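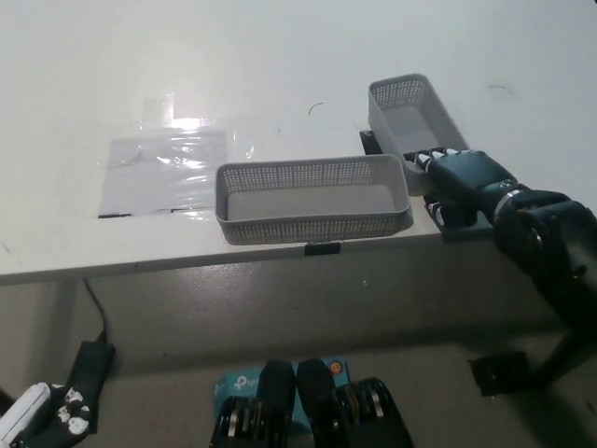 Home Opinion House and Home Letters Archive

In favour of the plain plastic basket

2/1/22

Reading time: 5 minutes

Every January the shops fill up with storage. It comes in after the wrapping paper goes out, and it takes up the same shelves. There are felt boxes with leather tabs, wire crates with chalkboard labels, seagrass tubs with lids that don't quite fit, and bamboo trays sized for a drawer that is not your drawer. Most of it is bought in the first two weeks of the year and a good part of it ends up in a cupboard, holding nothing.

My view is that nearly all of this could be replaced by a light grey plastic basket with small holes in the sides. It should be rectangular, open at the top and solid at the rim. It should have no lid, no lining and no handle that sticks out. I have bought a lot of storage in the past 20 years and this is the only sort I have never given away.

The usual case against plastic baskets is that they are ugly. I don't find them ugly, but I accept that they are not much to look at. They look like something from a stockroom. In a kitchen cupboard or under a sink this doesn't matter, and on an open shelf it matters less than people think. What makes a shelf look untidy is the mixture of shapes and colours on it. A row of grey baskets hides most of the mixture and the eye soon passes over it. A row of baskets woven from water hyacinth asks to be noticed, and it also sheds.

The holes are the main thing. A solid box keeps its contents out of sight, and so you forget them. I once had 2 solid boxes on a landing shelf and bought light bulbs three times over because I couldn't see that one box was full of light bulbs. Clear boxes deal with that, but they show every scratch and they hold the damp. Small holes let you see enough to know whether you are looking at dusters or batteries. They let air in, so a cloth put away before it is properly dry has some chance of drying. Crumbs and grit mostly stay in, which I prefer to having them on the shelf.

The floor of the basket is worth checking before you buy. Some are holed all over, bottom included, and anything thin goes straight through: hairgrips, pencils, the feet of small toys. A smooth, solid floor is better. It can be wiped in one go, and things slide forward when you tip it. The Greltik baskets I bought first had a mesh floor and I lined them with kitchen paper for a year before admitting that they were the wrong baskets.

I would also say no to lids. A lid sounds sensible. In use, it turns one movement into three, and by the end of the month the lid is behind the basket and things have been piled on top of it. If something needs keeping from dust, it probably isn't used often and can go in a proper box in the loft. Everything else should be reachable with one hand while the other is holding a saucepan.

Size causes more trouble than anything. People buy the big one because it costs only a little more. A big basket fills up with unlike things, and then you are rummaging, and you may as well have had a drawer. I would buy one larger basket for every few small ones and keep the larger one for bulky things like carrier bags or hats. Measure the shelf from front to back, and then measure it again at the hinge side of the cupboard, where there is always less room. I didn't do this in Coltden, where we rented a flat with very shallow cupboards, and for the whole of our time there the doors stayed slightly open.

There is a fair point to be made about plastic itself. I don't think anyone should throw out what they have in order to buy more of it. If you own shoe boxes, use them until they sag. But a plastic basket that stays in service for 17 years, as the oldest of mine has, seems to me a better use of the stuff than most. It has been a bathroom basket, a seed packet basket and a basket for baby socks, and it is now under the sink with the dishwasher tablets. It has a split in one corner. I washed it in November with the others, in the bath, with washing-up liquid and an old nailbrush for the holes. That is the one real chore they bring. Dust and grease do collect in the grid, and a cloth won't shift it.

What I object to in the January displays is the idea that storage comes first. The Stemon catalogue came through the door last week and has a page showing a pantry with every item poured into matching jars. It is a handsome page. It would take an afternoon to set up and another hour after each shop, and the cooking times are on the packets that went in the bin. A basket asks for none of that. The rice stays in its bag and the bag goes in the basket.

So before buying anything this month, I would clear a table and put the contents of one cupboard on it. Sort them into heaps by what they are used for. Get rid of whatever is out of date or broken. Then look at the heaps and see which of them won't stand up by themselves on a shelf. Those are the ones that need a basket, and there are usually fewer of them than you expected. Tins don't need one. Sachets do.

If you then find you have baskets to spare, stack them one inside another and leave them on top of the wardrobe. They will be wanted by spring.

More in House and Home

Do we need a second chopping board?
The Bozkurt tea towel, one year on
Letters: 1000 carrier bags and where to keep them
Why I gave up folding fitted sheets
Airing cupboards and the people who miss them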